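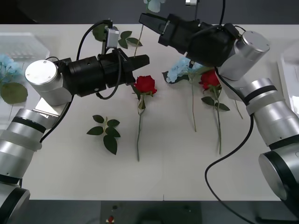
Sat 28 January

Artificial flowers, sorting and layout. Started on the white table after lunch, with the stems laid flat so I could see lengths before anything goes in a vase.

The red rose is the one I keep coming back to. Full bloom, long green stem, a few small leaves, and the pale wrapped bit high up just under the head. I want to leave that wrap alone for now. When I tried peeling one back in September the head worked loose and I had to glue it, and the glue went shiny.

The rest of the stock is from the Ladero order plus what was left in the Fistalham boxes. The Ladero greenery bends well and stays where you put it. The Fistalham stuff has a stiffer wire and springs back a little, so it needs bending past where you want it. Keep the two apart in storage – they look alike once the tags are off.

Stem length. Jhair Benavides asked for the roses to be cut down to fit the short Sirko vases. I would hold off. Once cut they are no good for the tall arrangement, and we can bend the last part of the stem into a hook inside the vase and get the same height. Tried it on a spare and it held, but the vase wanted some weight in the bottom. Gravel is in the cupboard under the sink.

Creases. Several leaves came out of the bag folded. Hair dryer on low, flatten with fingers, leave under a book overnight. Works on the fabric leaves. On the plastic ones it did nothing except make them smell.

Dust. Dry brush only on the petals. The damp cloth took some color off a red petal last time and left a pink mark on the cloth.

Order for the table piece as it stands: rose in first, foliage round it, smaller pieces last to fill gaps. Doing the foliage first meant pushing the rose stem through blind and it snagged on everything.

To do:
Ask Plilura if they sell the wrap tape by itself, green or pale, 17 mm if they have it
Find the good wire cutters, the old pair crushes the stems
Label the Ladero bag
Reply to Jhair about the hook idea before he cuts anything
Price for the next lot was 237 with shipping, check if that included the vases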